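Skudness Household Robotics Club

The Skudness Household Robotics Club, usually just called Skudness by the people in it, is a student robotics club that spends its time on tidying. Its members teach robot arms to pick up the ordinary things that pile up in a home – hats, socks, mittens, toys, the odd set of keys – and to put them away where they belong. It grew out of an evening class at the Ortuño Workshop, a community teaching shop, and it still meets there during the school year, with a new group of students joining every September.

History

The club began when a handful of students from the evening class asked whether they could keep the room for another hour after the lesson ended. Their teacher, In-ho Yoon, was happy to say yes, and the extra hour soon stretched into a second one. In those first months there was no real plan. Students brought things from home, set them in front of the arm, and tried to get it to lift them without crushing or dropping them, which took a good deal longer than anyone had hoped.

Yoon has always encouraged his students to begin with soft and awkward objects before moving on to boxes and blocks. A box, he likes to tell newcomers, will forgive nearly anything, while a hat will let you know right away that your grip was wrong. That advice has stuck, and hats have been a favorite subject in the club ever since, to the point that families now save their old costume pieces and party wear for the club's prop bins.

The name comes from the street where the first workshop stood. The club kept it after the move to the present building, partly out of affection and partly (older members will admit this quite cheerfully) on account of a large order of T-shirts.

The Put-Away Project

The club's main work is a long-running effort known as the Put-Away Project. Students guide an arm by hand through a short chore, such as lifting a hat away from a piece of furniture or setting a toy inside a compartment, and each complete run is saved with notes on what was moved and how it went. The saved runs are then used to train a small control program, called Gavex, which the students wrote themselves and which has been patched and repatched by so many hands that hardly a line of the first version is left.

By the end of its second year the project had saved 2,787 runs. The total now stands at 3,371, of which 297 involve hats of one kind or another. Runs that go badly are kept along with the good ones, and new members are often asked to sit down and read through a batch of them before they ever touch the controls. It is slow going on a school night, but most people come out of it with a much better feel for what a gripper can and can't do.
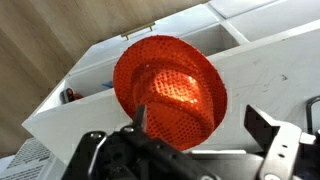

Techniques

Hats with a wide brim can be handled in several ways, and club members are fond of arguing over which is best. One is to pinch the brim between the two fingers. Another is to bring one finger up inside the crown, as with the orange-red sequined hat held near the white furniture, where a narrow black prong presses against the inside. The second method is generally gentler on the brim, though it asks for more care in lining up the arm before the lift.

Shiny surfaces bring troubles of their own. Sequins throw back bright spots that shift as the hat turns, and an early version of Gavex tended to mistake such a spot for the edge of the object. The students got around this by saving more runs with glittery things under different lamps, a chore that kept two teams pleasantly busy for most of a winter.

Membership and meetings

Membership is open to any student who has finished the beginners' class, and no background in programming is expected. The club has almost 80 members, from middle schoolers to adult learners, and they work in small teams that change every few weeks so that everyone gets a turn at driving the arm, keeping the notes and setting out the props.

Fotex Open House

Once a year the club hosts the Fotex, a friendly contest and open house in which visiting school teams try to clear a messy corner against the clock. Points are given for every item put away and taken off for anything dropped. The most recent Fotex was held on December 12, 2025, and included a costume round for the first time.

See also

Evening classes at the Ortuño Workshop
Gavex (control program)
Student robotics contests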